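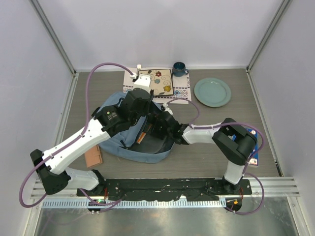

From: Renu Lodhi
To: Rodgate swap list
Date: October 3, 2025
Subject: Re: Blue bag and table things

Cameron Baxter wrote:
> Is the blue bag still going? And is the
> flowery square one a plate or a mat?

Hello Cameron,

Yes, the bag is still here. It has a darker lining and a small label on the front. The flowery one is a plate, and I'd like it to go with the placemat. Mei has asked for the mug. 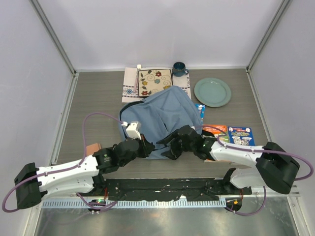 Blue bag, with the flowered plate, mug and round green plate

I'm at 17 Negi Road until 2 tomorrow.

Renu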